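Week 11 notes: can they do the chores yet?

Hi all. I've cleaned these up from what I said in the lecture, plus the bits I skipped when the projector died. Reading for the tutorial is at the bottom. If you missed week 10 (grasp planning), have a look at that first or the middle section won't make a lot of sense.

## Where we'd got to

Last time we left off with Padmavathi's question from the back row: if a machine can weld a car door, why can't it wipe down my kitchen bench? I gave a pretty rubbish answer on the spot, so I'll have another go.

The car door turns up in the same place, at the same angle, every time. Someone has spent months making sure of it. The fixture holds the door, the lighting never changes, and there's a cage so that people stay out of the way. Most of the cleverness is in the fixture and the arm just repeats itself. A kitchen bench has a kettle on it, and a bowl with three mandarins, and somebody's school note stuck under the bowl. Tomorrow the kettle's moved. You can't build a fixture for that (well, you could, but you'd have to eat out).

So when I ask "can it do the chore?", what I'm asking is how much of the work is being done by the room. Keep that in your head for the rest of this handout, please! It'll be on the whiteboard in the tutorial too.

## The chore ladder

I use a ladder with four rungs. It's my own and you won't find it in the textbook, so cite these notes if you use it in your essay.

1. **Fixed object, fixed place.** Palletising, spot welding, screwing on lids. Solved, and has been for decades.
2. **Known object, loose place.** Picking one kind of carton off a table when it could be lying any way round. Pretty good, with decent cameras and reasonable light.
3. **Unknown object, loose place.** Clearing a table you've never seen. Works in demos, works some of the time in real rooms.
4. **Unknown object, loose place, and it bends.** Washing, bin liners, a fitted sheet. Ask me again in a few years.

Most of what gets sold as a "home robot" sits on rung two and is filmed so that it looks like rung three. Prakash asked whether a dishwasher counts. I reckon it's a rung one machine that gets *you* to do rungs two and three for it, every night, for no pay.

## Arms, heads and hands

Jaw-type grippers are everywhere at the moment, two fingers that close towards each other. They're cheap, easy to fix and easy to model. For chores the interesting bit is what the fingers are made into. A solid steel finger is great for a steel part and terrible for a punnet of strawberries, so people cut pockets and windows into softer fingers so they can give a bit. How much they give depends on the material and the cut-outs, so don't assume it from looks alone. 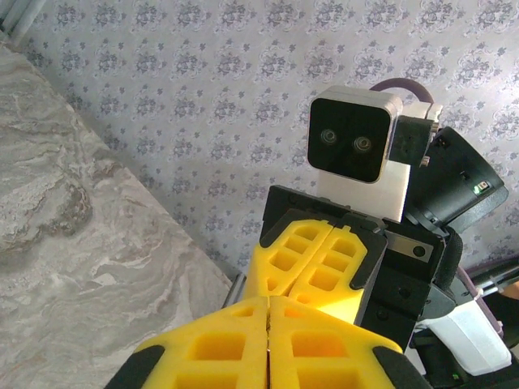 *Fig. 1. Two grippers nearly touching, with the camera head behind.*

The two lenses side by side are the part I want you to notice. Two views of one thing, a known distance apart, and you can work out depth from the difference between them. You did the sums for this in week 3. It's lovely when there's plenty of texture to match between the views and miserable on a plain white fridge door. Patterned wallpaper like that gives a stereo matcher plenty to work with, although a motif that repeats over and over can fool it as well: it locks on to the wrong bunch of flowers and suddenly your wall is half a metre closer than it should be. Brock's group hit exactly this in their simulation with the tiled splashback, and I thought their fix (throw out any match that has a near twin) was very sensible.

The other problem with two arms is each other. With one arm you plan around the table and the walls. With two, each one is a moving obstacle to the other, and for handing something over they *have* to get close. Abilio has offered to show his handover planner in the tutorial, so be nice.

## Seeing while moving

I had a bit of a rant here in the lecture and I stand by it. A head camera gives you the overview, but the moment the arm reaches in, the arm is in the way. So we look from the wrist too, right down between the fingers, at the very place where contact will happen. Fantastic idea. Except that the wrist is the thing that moves most.
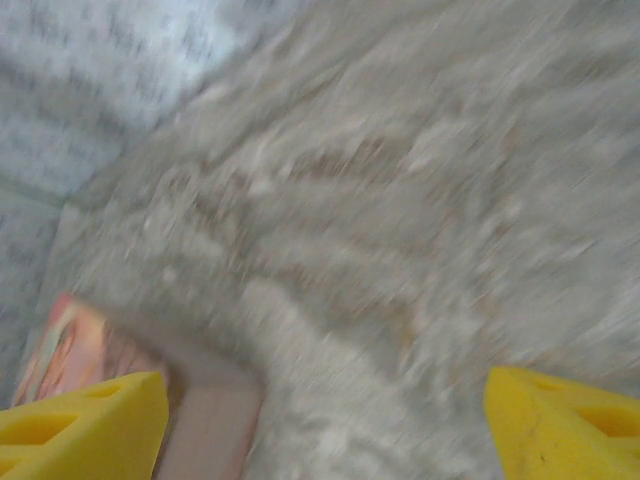 *Fig. 2. View between open fingers, small boxlike item at lower left.*

Have a go at this one yourselves before the tutorial. Write down what you'd be happy for a program to conclude from Fig. 2 on its own. You've got the yellow fingers, fairly crisp, because they travel with the lens. You've got a gap between them. You've got something with a peachy-pink printed side and a plainer beige-pink part. And then the surface it's on, which is smeared so badly that I wouldn't bet my lunch on whether it's carpet or stone. Could a program read the print? No, and neither can I. Could it get a rough position for the item? Probably. Could it say what's inside? Not a chance.

There are three usual ways of dealing with blur:

- **Slow down.** Works every time. Also the reason that chore robots look as though they're moving through honey.
- **Shorter exposure.** Less smear, but you need more light, and people don't light their lounge rooms like an operating theatre.
- **Trust the earlier frame.** Look while you're still, remember where the thing was, then move half blind. Fine until the thing rolls, or the dog gets it.

Jussara asked why you wouldn't just do all three at once. Most people do! Getting the balance right is a fair chunk of the job.

## A worked costing

Now the shop floor. Take Rivholm, the packing shed we've been using since week 6. They've got a bench where small cartons get picked up and put in trays, 496 cartons a shift. A person takes 10 seconds per carton, counting the odd stretch. Say our arm takes 30.

Person: 496 × 10 = 4,960 seconds, a bit under an hour and a half.

Arm: 496 × 30 = 14,880 seconds, a bit over four hours.

On those numbers the arm loses badly, and yet Rivholm might still want it, if the job can run overnight while the shed's empty. Then the figure that matters is how often it gets stuck. An arm that drops a carton and carries on is a nuisance. An arm that stops and waits for help at 2 am has done nothing by breakfast.

Work the same thing through for a household job of your choice. You'll find the sums go a bit funny, as nobody's paying you to put the groceries away and you don't have a night shift. What's a fair price for twenty minutes of your evening? I don't have an answer, but I'd like to see you argue for one.

## For the tutorial

- Read the Murus chapter on stereo matching, and skim Chettiar on bimanual planning (skip the proofs).
- Pick one chore, put it on a rung, and be ready to defend the rung.
- Bring your costing, on paper if you can.
- Plollevar groups: your February logs are still missing from the shared folder. Please chuck them in before we meet.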